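27/03/2026
By the site office, Miltine, Holovko Road kitchens

Minutes of the staff and management meeting on the wash-up arms

Present: the kitchen manager (chair), the wash-up supervisor, both shift leads, four staff from wash-up, one from stores, the staff representative, and the installer from Kidia for items 1 to 4. Apologies from the night porter, who sent written comments, read out under item 5.

1. Minutes of the February meeting

Agreed as a true record, with one correction. The line saying wash-up staff had "asked for" the arms to be moved to the small bench should say they were asked whether they minded. They had said they did not.

2. Where the work has got to

The arms are at the wash-up practice bench, working with a black rack and a tray beside it.
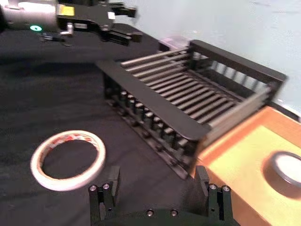
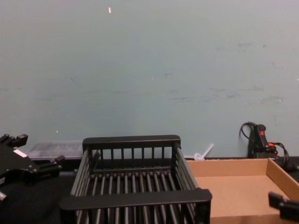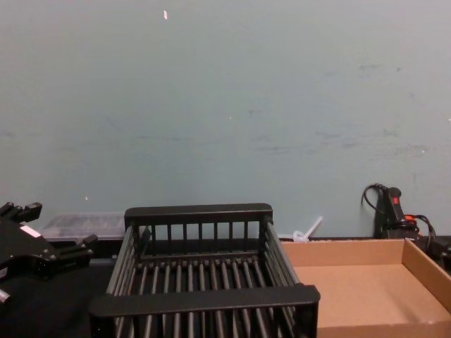

The task has not changed from February. Small items are brought over in a tray, the arms move them from the tray to the rack, and a member of staff checks the rack before it goes to the machine. Plates and glasses are still done by hand. There is no plan to put knives through the bench and the chair asked for that to be minuted again.

Kidia reported that light plastic items and small tubs are going well. Lids are less good. A lid lying flat in the tray is often picked up on the second or third try, and the person checking ends up reaching for it first. Kidia asked staff to leave it and let the arm finish, so that the failed tries are recorded. Wash-up staff said this is fine in a quiet hour but they cannot stand watching an arm try for a lid when trolleys are backing up to the door. Agreed that before lunch service the checker may use the pause button and pick the item up by hand, and should put a tick on the sheet when this is done.

The wash-up supervisor said the rack needs to be put back in the same position every time it is emptied. At present it gets set down by eye and the morning and afternoon shifts have different ideas of where it goes. Kidia will bring stops that fix to the bench. Until then, tape marks.

3. Hours

The bench now runs on 8 shifts a week, up from the 2 agreed at the start. The staff representative said that the increase had come in a bit at a time and had not been put to a meeting. The chair accepted this. It should have come here first, and any further increase will be brought to this meeting before it goes on the rota.

There was a long discussion about what the extra shifts have meant in practice. Points made:

- On bench shifts the second wash-up place has been left off the rota and the person moved to stores or front of house. Two staff said they had found this out from the rota sheet.
- The person left in wash-up has the bench to check and the plates to do. It is lighter on the hands but there is more to keep an eye on, and it is harder to leave for a break.
- Stores said the extra help is welcome but the people sent over have not been shown the stock system, so a good part of the first morning goes on that.
- One of the afternoon staff said she would be glad to keep doing checks and did not miss sorting small items. Another said he would sooner have the sorting, as it was the one part of the shift where two people worked side by side and could talk.

The manager confirmed that there are no job losses linked to the bench and that contracted hours are the same. The staff representative asked for this in writing, with an end date if there is one. The manager will ask Miltine head office for a letter.

Agreed: from the next rota, the second wash-up place goes back in on any bench shift that covers lunch. Moves to stores will be agreed with the person beforehand. Stores will give new people a proper hour on the stock system before counting them in.

4. Training and the log

Kidia went through the new log screen, which is in the Hudix tablet next to the cutlery shelves. Each stop is entered with a reason picked from a list. Staff said the list is too long and that most stops go down as "other". Kidia offered to cut it to the reasons that are used and to move "item dropped" to the top.

The staff representative asked who sees the log and whether stops are shown against a name. Kidia said stops are recorded by shift. On a bench shift with a single checker that amounts to the same thing, and several people said so. The chair agreed the point. The log is to be used for fixing the bench and will not be brought up in one-to-one reviews. This will go in the head office letter as well.

So far 10 of the wash-up and stores staff have had the checker training. The remaining staff are mostly on evenings, when the trainer is not on site. Kidia can do one evening session next month and asked for a list of names by the end of next week.

The morning shift lead asked that the training include what to do when the arms stop part way over the rack. The card on the wall says "call for support", and support does not pick up before eight. Staff have been waiting, or working around it, and neither is right. Kidia will write a short procedure that a trained checker can follow alone: pause, power down the arms, clear the tray by hand, leave the arms where they are. To be tried with both shift leads before it goes on the wall.

The installer left the meeting at this point.

5. Comments from the night porter

Read out by the supervisor. The porter wrote that the bench is left in a different state each night - sometimes with the rack on it, sometimes cleared - and that the cleaning sheet does not say who wipes it down. He has been doing the table and leaving the arms and cables alone, as he has not been told whether they can be touched. He asked for a plain instruction. He also asked why the bench lamp is left on.

Agreed: the last checker of the day clears the tray, powers down and turns off the lamp. The porter wipes the table only. Kidia does the arms at the monthly visit. Cables are to be left as they are by everyone. The supervisor will change the sheet and speak to the porter in person, as he cannot get to these meetings at the time they are held. The chair will look at holding every other one at the start of the late shift.

6. Pay for checking

Raised by the staff representative. Checking is being done by people on the basic wash-up grade, and the representative's view is that it is a different job: it involves the tablet, the training and a decision about when to stop the arms. She asked for it to be graded before the hours go up again.

The manager said she had some sympathy with this but could not agree it on site. Two other Miltine kitchens are due to have benches later in the year and head office will want one answer for all of them. She will put the case in with a description of the job as it is done here. The wash-up staff present offered to write that description themselves, and this was accepted.

The meeting asked for it to be noted that no extra bench shifts should be added until there is an answer.

7. Breakages and returns

The supervisor reported 17 small items sent back round for a second wash in the last full week, bench and hand work together. The sheet does not show which were which. It was thought most were tubs that had gone into the rack right way up and held water, a thing that happened before the bench as well. A column will be added so the two can be told apart. No one wanted to draw anything from one week's figures.

There were no breakages at the bench.

8. Any other business

The radio. Staff asked for it back in wash-up now that the small sorting machine has gone and the room is quieter. Agreed, low volume, off during deliveries.

Floor mats. The mat in front of the bench slides. Stores has a heavier one and will bring it up.

Visitors. Head office has asked to bring people round to look at the bench. Staff said they do not mind this outside service, with notice, but would like to be asked before they are filmed or photographed at work. Agreed.

Actions

Manager: letter from head office on jobs, hours and use of the log; grading case, once the description is in.
Supervisor: tape marks on the bench, changed cleaning sheet, new column on the returns sheet, names for evening training.
Shift leads: second wash-up place back on the rota for lunch shifts; try out the stop procedure with Kidia.
Kidia: fixed stops for the rack, shorter list on the Hudix tablet, written stop procedure, one evening session.
Stores: stock system hour for people moving over; floor mat.
Wash-up staff: description of the checking job, to the manager before the next meeting.

Next meeting to be fixed by the chair, at the start of a late shift if cover can be found. Copies of these minutes to the staff noticeboard and to the night porter.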